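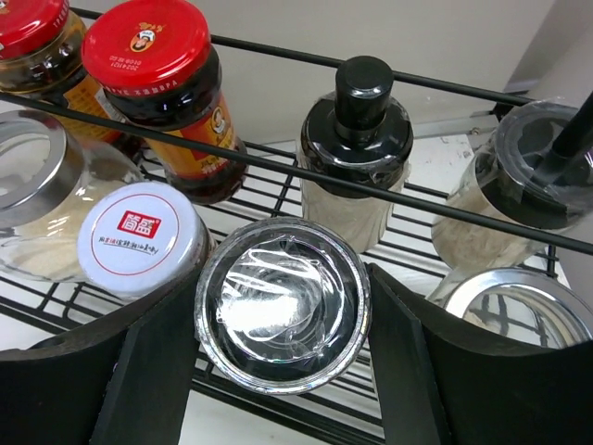 Red lids at the back of the wire basket, silver lid in front.

Pantry Notes > Small Storage > Jar and Rack FAQ
Last updated: 19 November 2023

Jars, Sauces and Wire Racks: Your Questions

The jar workshop at Brenside in April filled up so fast that we're still answering mail from it! Saskia Costigan and Stavros Kouris went through the whole pile, and these are the ones that kept coming back. Keep them coming, we love this stuff.

Why wire and not a solid bin?

Sauce jars drip. With a solid bin the drips sit in the bottom and you find out months later, when the soy sauce has glued itself down. With wire you can see the mess, lift the whole thing out and give it a scrub in the sink (an old toothbrush is great for the corners). You can also see labels through the sides, and that's half the fun of owning a lot of chili sauce.

Which jars go in the back?

Tall ones, or anything with a lid you'd know from across the room. Red lids are perfect back-row material. Sugar and salt go up front because you grab them constantly. Pump bottles need headroom, so check the height of the shelf above before you give one a permanent spot.

My sugar and salt look exactly alike. Help?

Label the lid AND the side. Saskia once salted a rhubarb crumble for 20 people at the Culthorpe supper and she has been a two-label person ever since. Masking tape and a marker will do it.

Do I need to empty the rack to reorganize it?

Yes, please do! Put everything on the table first. It feels like more work and it's so much quicker than shuffling jars around inside the wire. You'll spot duplicates right away, too (Stavros found 2 open jars of the same bean paste, both nearly full).
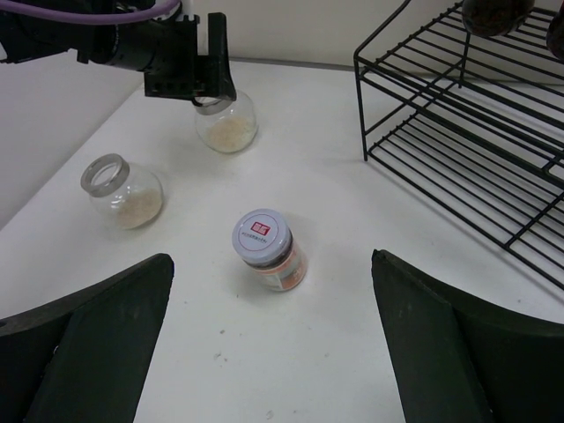
Jars on the table. The rounded ones have a silver-colored ring at the neck.

Is it OK to lay a round jar on its side?

With the lid on tight, for a minute while you wipe, sure. For keeping, no. Grains slide down to one side and the jar rolls the moment you bump the table. Stand them back up before you start on the next batch.

What size jar should I buy for rice and other grains?

We like 600 ml for anything you cook every week. It holds a decent amount and you can still lift it with one hand. The big bag can live in a cupboard, and the jar gets topped up when it runs low.

Can I put sauces and dry goods on the same rack?

You can, and we do. Just wipe the sauce jars around the neck before they go back, especially the thick dark ones. Sticky threads plus sugar is a bad combination.

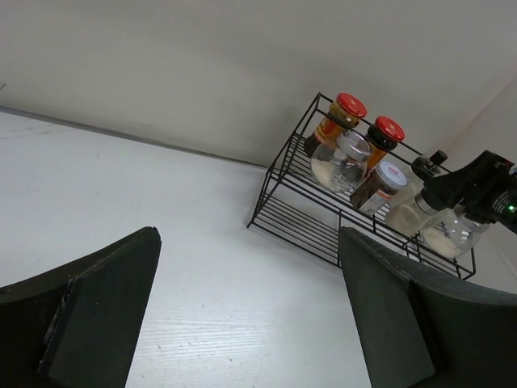 The black wire rack against the wall, with containers on its upper tier.

Should the rack touch the wall?

Ours does. Pushed right back it stays put, and you keep more counter in front for chopping. Pull it forward when you wipe down, because crumbs collect in that seam where the top meets the wall.

What belongs on the lower tier?

Flat things, if anything. Packets, a folded cloth, the spare labels. We tried stuffing jars in ours and kept knocking knuckles getting them out.

Will you run the workshop again?

We'd love to! The Fairweather hall has offered us its kitchen, and dates will go on the workshop page once Stavros has checked how many tables fit. Bring your worst shelf story and a couple of empty jars.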